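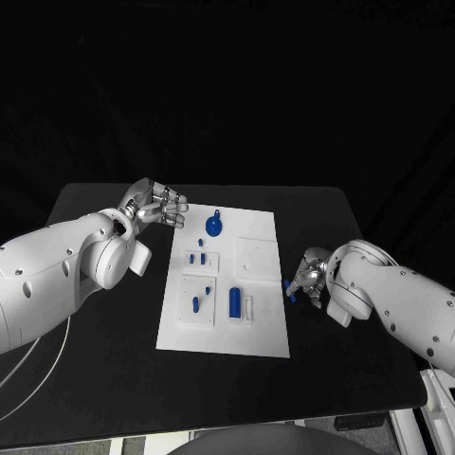
Mwajuma Biwott had the same problem with her band's first demo and says the tape itself was fine, so don't throw anything out before you've tried a second deck.

**Which pressing of the Hekham demo do I have?**

I bought a used copy of "Wosta" by Hekham, the thrash band from Hemside. The sleeve says it's one of 100 but there is no number written on it. Side B has 4 songs and the last one sounds slow and muddy. Is that how it was recorded, or do I have a bad dub? I'd like to know before I pay for a transfer.

**Vittoria Greco**

There were two runs. The first was 100 tapes, hand numbered on the inside of the sleeve. The second came out in December of the next year, and they reused the same sleeve text without changing it - that's why yours says 100 and has no number. Roughly 20 of the second run were dubbed on a deck that ran slow. If the last song is over six minutes, you have one of those. It should be a bit over five.

A transfer shop can correct the speed. Ask for it before they start, and ask for the raw file too.
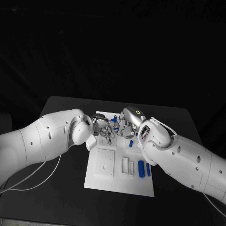 Hemside, June 2021

Adding to my post above. Ó Briain, who put out the tape, still has the master and is planning a CD with 3 rehearsal tracks added. No date yet. If you only want to hear the songs at the right speed I would wait for that.

**Mwajuma Biwott**

Clean the heads first. Mine sounded muddy too and it was just dirt. I don't know about the two runs.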